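Course handouts / Robotics in Daily Life / Visit notes

Handout 16: Notes from the Demonstration at Wunamau

Prepared by Mwende Makori for students of the introductory course. Please read before the discussion hour and bring your own notes from the day.

1. Purpose of the visit

The open day at Wunamau was on 2026-05-07. Our group saw two stations. At the first one, the company Prillurska showed a fixed arm that sorts small boxes. At the second one, the team from Benach showed how people record handling work with a hand-held gripper, so that a robot can learn from the recordings later. These notes are mostly on the second station, for the reason that it is closer to chapter four and you asked more questions there.

2. The sorting arm in short

The arm takes a box, reads the label and puts it in one of the bins. The speaker told us that one test series had 100 boxes and that 86 of them went to the correct bin on the first try. The others were mainly boxes with a bent label. Please keep this number in your notes, we will use it in Exercise 2. I did not get an answer to the question of what the arm does when two boxes touch each other. I have written to Prillurska and will give you the reply when it comes.

3. Handling of soft things

The Benach speaker began with a question: why is a blanket harder than a box? A box keeps its form when you take it. A cloth changes its form at every moment, and the place where you take it decides how the rest will hang. For this reason it is difficult to write the rules by hand, and the team prefers to collect many examples made by people.

The person holds the gripper by a handle and closes the jaws on the cloth. Because the tool has jaws like the robot has, and not five fingers, the movement can be passed to the robot with fewer changes. The speaker said that beginners move too fast. They think as if they work with their own hand, and the cloth slips out. After one afternoon of practice most people become slower and the recordings become more useful.

At the time of the visit the Ondieki collection, which the team builds together with a partner group, had 3203 recordings. Not all are good. A recording is taken out if the person stops for a long time in the middle or if the cloth goes out of view of the camera.

In the work with bedding, a dark red cloth lay folded and bunched over a pink fleece blanket with penguins on it, and hung between the jaws of the gripper. Look at how many folds there are, and think where you would take the cloth if you had only two jaws. Consider also the printed pattern: for a camera, a strong print can help to find how the blanket lies, but it can also make the border of another cloth on top less easy to find. The speaker did not want to say which effect is bigger.

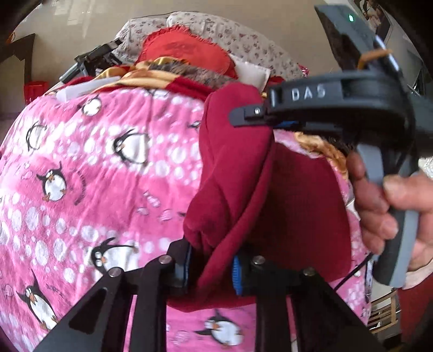 4. Questions from the group

Can the tool measure force? It depends on the version. The team did not show us force data, so please do not write in your report that they have it.

Does the robot copy the person exactly? No. It learns from many recordings, and the path it makes can be different from every one of them.

Is one kind of cloth enough? No. The speaker recommended thick and thin fabrics, with print and without print, and heaps in which several things are mixed.

5. For the report

Write two pages. Explain one difference between the two stations and describe one mistake which a robot could make with a heap of bedding. Drawings by hand are accepted. Those who missed the visit can join the next one in August; tell me before the end of the course so that I can put your name on the list.

Related items
Handout 14: Grippers with two and three jaws
Handout 15: What a camera can and cannot measure
Exercise 2: Success rate and how to report it
Reading list for chapter four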